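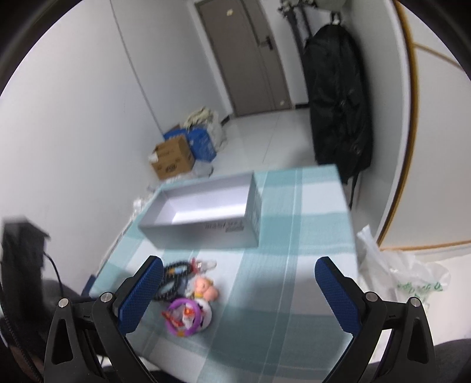 자료 1. 체크무늬 식탁보 위의 빈 흰 상자와 잔물건

처음으로 | 강좌 안내 | 강의 자료 | 준비물 | 자료실 | 오시는 길

Honder 생활강좌 「집 안의 작은 것들」
넷째 시간 강의 노트: 갈 곳 없는 잔물건과 상자 하나
강의실 553호, 수업 50분

지난 시간에 서랍 이야기를 하다가 시간이 모자라서 뒷부분을 급하게 넘겼지요. 집에 가는 길에 내내 마음에 걸렸습니다. 그래서 이번 노트는 조금 길게 썼으니, 차 한 잔 드시면서 천천히 읽어 주세요. 수업 전에 다 못 읽으셔도 괜찮습니다. 앞의 1번과 2번만 읽고 오시면 실습은 충분히 따라오실 수 있어요.

1. 잔물건이란 무엇인가

우리 강좌에서 '잔물건'이라고 부르는 것은 손바닥 안에 들어오고, 집 안에 정해진 자리가 없고, 그런데도 버리려고 하면 손이 멈추는 물건입니다. 크기만 가지고 하는 말은 아니에요. 바늘은 아주 작지만 반짇고리라는 집이 있으니 잔물건이 아니고, 여행지에서 주워 온 주먹만 한 돌은 제법 커도 몇 년째 신발장 위에 얹혀 있다면 잔물건에 가깝습니다.

자료 1의 식탁을 보면서 이야기해 봅시다. 검은 구슬 고리가 있고, 끝이 빨간 투명한 물건이 있고, 둥글둥글한 분홍빛 장난감 인형이 있고, 보라색 고리가 검은 무늬 있는 둥글고 흰 것에 기대어 있습니다. 이런 것들이 한데 모여 있으면 우리는 보통 뭐라고 부르나요? "잡동사니"라고 하지요. 저도 오랫동안 그렇게 불렀습니다. 그런데 잡동사니라는 말은 참 편하면서도 무서운 말이어서, 한 번 그렇게 부르고 나면 하나하나를 들여다볼 마음이 싹 사라져 버려요. 그래서 이 수업에서는 그 말을 잠시 접어 두고, 물건마다 이름을 붙여 주는 것부터 시작하려고 합니다.

이름은 정확하지 않아도 됩니다. "끝이 빨간 투명한 것" 정도면 훌륭해요. 수업을 하다 보면 이름을 모르겠다고 난처해하시는 분이 꼭 계신데, 모르는 채로 생김새만 적어 두셔도 다음 단계로 넘어가는 데 아무 지장이 없습니다. 오히려 생김새를 적다가 '아, 이게 그거였지' 하고 떠오르는 일이 많답니다!

2. 왜 식탁에서 하는가

정리는 꼭 바닥에 앉아서 해야 제맛이라고 하시는 분들이 많습니다. 큰 이불이나 겨울옷이라면 저도 찬성입니다. 하지만 잔물건만큼은 식탁을 권해 드려요. 허리가 편하고, 조명이 가깝고, 무엇보다 밥때가 되면 치워야 하니까 끝나는 시각이 저절로 정해집니다. (저희 집은 저녁 준비를 시작하는 다섯 시가 마감입니다.)

식탁보는 깔아 두는 편이 좋습니다. 구슬처럼 구르는 것은 맨 상판보다 천 위에서 훨씬 얌전하고, 내려놓을 때 나는 달그락 소리도 줄어듭니다. 체크무늬 식탁보라면 쓸모가 하나 더 있어요. 무늬의 칸을 그대로 분류 칸으로 쓰는 것입니다. 흰 칸에는 남길 것, 색이 있는 띠 위에는 망설여지는 것, 이런 식으로요. 종이에 선을 긋거나 접시를 여러 개 꺼내지 않아도 되니 시작이 한결 가벼워집니다. 다만 무늬가 너무 잘고 복잡한 천이면 작은 물건이 무늬에 묻혀 버리니까, 그럴 때는 무지 수건을 한 장 덧까세요.

식탁을 다 쓰려고 하지 마시고 한쪽은 비워 두시기를 부탁드립니다. 자료 1에서도 물건들의 오른쪽은 천만 펼쳐져 있지요. 이런 빈자리를 우리 강좌에서는 '마당'이라고 부릅니다. 물건을 하나 집어서 마당에 옮겨 놓고 혼자 있는 모습을 보면, 무더기 속에 있을 때와는 느낌이 꽤 다릅니다. 좁은 집에서 마당 낼 자리가 어디 있느냐고 물으신 분이 계셨는데, 공책 한 권 넓이면 넉넉해요.

3. 상자 고르기

상자는 새로 사지 마세요. 이 말씀은 첫 시간에도 드렸고 둘째 시간에도 드렸고 아마 마지막 시간에도 드릴 것 같습니다. 집에 있는 빈 상자 가운데 다음에 가까운 것을 고르시면 됩니다.

- 뚜껑이 없거나 활짝 열어 둘 수 있는 것
- 안쪽이 밝은색인 것
- 한 손으로 들 수 있는 크기
- 깊이보다 너비가 넉넉한 것

안쪽이 밝으면 작은 물건이 잘 보입니다. 짙은 색 상자에 검은 구슬을 넣어 보신 분은 무슨 말인지 금방 아실 거예요. 저도 남색 과자 상자에 단추를 모아 두었다가, 검은 단추만 끝내 못 찾고 외투에 갈색 단추를 달고 다닌 겨울이 있었습니다.

상자 겉에 글자가 인쇄되어 있어도 그냥 쓰셔도 됩니다. 눈에 거슬리면 그쪽을 벽으로 돌려 놓으시고, 이름표는 깨끗한 면에 붙이시면 되지요. 예쁜 포장지로 싸는 일은 권하지 않습니다. 싸는 동안 정리할 기운이 다 빠지거든요. (꾸미기가 취미이신 분은 말리지 않을게요. 대신 정리를 마친 다음에 하기로 약속해 주세요.)

그리고 제일 중요한 것 하나. 시작할 때 상자는 비어 있어야 합니다. 이미 뭔가 조금 들어 있는 상자에 새것을 더하면 예전 물건은 한 번도 꺼내 보지 않게 됩니다. 밑에 깔린 고무줄 하나까지 다 꺼내고 시작하세요.

4. 실습 순서

가. 잔물건을 식탁 한쪽에 모읍니다. 서랍 하나, 또는 바구니 하나 분량이면 됩니다. 온 집 안의 것을 다 모으지는 마세요.

나. 빈 상자를 손이 닿되 물건과 섞이지 않을 자리에 둡니다. 오른손잡이는 왼쪽 위가 편하다고들 하시는데 정답은 없습니다.

다. 얽혀 있는 것부터 풀어 줍니다. 고리 안에 다른 것이 들어 있거나 하나가 다른 하나에 기대어 있으면, 살며시 들어서 따로 놓으세요. 구슬 꿴 것은 줄을 당기지 말고 구슬 쪽을 받쳐서 듭니다. 줄이 오래되면 어디서 끊어질지 모릅니다.

라. 하나씩 마당으로 옮기고 이름이나 생김새를 적습니다. 여기까지 20분입니다. 시계를 맞춰 두시되, 울렸다고 허둥대실 필요는 없어요.

마. 적은 것을 보면서 세 갈래로 나눕니다. 돌아갈 집이 있는 것, 상자에서 살 것, 보내 줄 것.

바. 상자에서 살 것만 상자에 넣습니다. 무거운 것을 먼저, 깨지기 쉬운 것을 나중에 넣습니다. 투명하거나 속이 비치는 물건은 위쪽에 두세요.

사. 이름표를 붙입니다. 이름표에는 안에 든 것을 다 쓰지 말고, 찾으러 올 때 머릿속에 떠오를 낱말 하나만 씁니다.

'다'를 건너뛰는 분이 참 많습니다. 얽힌 채로 통째로 들어 상자에 넣고 싶은 그 마음을 저도 잘 알지만, 그렇게 넣은 뭉치는 다음 해에도 그대로 뭉치로 나옵니다.

5. 아이 물건이 섞여 있을 때

장난감 인형이나 알록달록한 고리 같은 것이 나오면 손이 느려집니다. 아이가 다 큰 집일수록 더 그렇지요. 이럴 때 쓰는 방법으로 Jollon 카드라는 것이 있습니다. 이름은 거창하지만 그저 명함만 한 종이예요. 강좌 꾸러미인 Rana 봉투 안에 들어 있으니 꺼내 보시면 됩니다. 카드 앞면에는 물건의 생김새를, 뒷면에는 생각나는 일을 한 줄만 씁니다. 한 줄이 써지면 남기고, 아무리 기다려도 안 써지면 보내 주는 쪽에 놓습니다.

아이가 아직 어리다면 어른 혼자 정하지 말고 옆에 앉히세요. 어른 눈에는 부서진 조각인데 아이에게는 왕관일 수 있습니다. 대신 아이와 함께할 때는 시간을 반으로 줄이고, 아주 어린 동생이 있는 집은 구슬이나 작은 부품을 식탁 가장자리에 두지 않도록 꼭 살펴 주세요. 입에 넣을 만한 것은 정리가 끝날 때까지 어른 손 닿는 안쪽에만 둡니다. 식탁보 자락도 조심하셔야 해요. 늘어진 천을 아이가 잡아당기면 위에 있는 것이 한꺼번에 내려옵니다.

6. 지난 기수에서 나온 질문들

상자가 하나로 모자라면 어떻게 하느냐는 질문이 제일 많았습니다. 제 대답은 늘 같아서 좀 죄송한데, 우선 하나만 해 보시라는 것입니다. 넘치는 것은 식탁에 그대로 두고 '마'로 돌아가서 다시 나누어 보세요. 두 번째로 나눌 때는 처음보다 마음이 덜 흔들립니다. 그래도 넘친다면 그때는 상자를 하나 더 쓰셔도 좋습니다.

짝이 없는 물건은 어떻게 하느냐는 질문도 있었지요. 한 짝만 남은 귀걸이, 뚜껑만 남은 것, 무엇의 부품인지 모를 빨간 조각 같은 것들 말입니다. 봉투 하나에 따로 모아서 봉투 겉에 '짝 찾는 중'이라고 쓰고 상자 옆면에 세워 두세요. 다음 계절에 열어 보고 그때까지 짝이 안 나타나면 봉투째 보내 줍니다.

칸막이가 꼭 있어야 하느냐고도 물으셨습니다. 있으면 편하지만 처음부터 넣지는 마세요. 칸을 먼저 만들면 물건을 칸에 맞추느라 애를 먹습니다. 일주일쯤 써 보고, 자꾸 섞이는 것이 있으면 그것만 작은 통에 담아 넣는 정도가 좋아요. Vurkalden 분원에서 수업할 때는 달걀판을 잘라 오신 분이 계셨는데, 구슬 종류에는 아주 제격이었습니다.

무게가 걱정된다고 하신 분께는 이렇게 말씀드렸어요. 제가 수업에서 돌려 보는 견본 상자는 빈 상자일 때 거의 125그램입니다. 잔물건을 가득 담아도 한 손으로 들리지요. 한 손으로 안 들리면 잔물건이 아닌 것이 들어간 것이니 한번 열어 보세요.

7. 다음 시간까지 해 오실 것

서랍 하나를 골라 위의 순서대로 해 보시고, 적은 쪽지를 가져오세요. 글씨가 삐뚤빼뚤해도 되고 커피 자국이 묻어 있어도 됩니다. 상자까지 들고 오실 필요는 없습니다. 다 못 하셨으면 '다'까지만 하고 오셔도 얼마든지 이야기 나눌 수 있어요.

준비물: Rana 봉투, 연필, 무지 수건 한 장, 집에 있는 빈 상자 사진이나 치수. 식탁보는 강의실에 있습니다.

12월 수업은 난방이 늦게 들어오니 겉옷을 하나 더 챙겨 오시고, 553호 문이 잠겨 있으면 복도 끝 의자에서 잠깐만 기다려 주세요. 열쇠는 제가 가지고 갑니다.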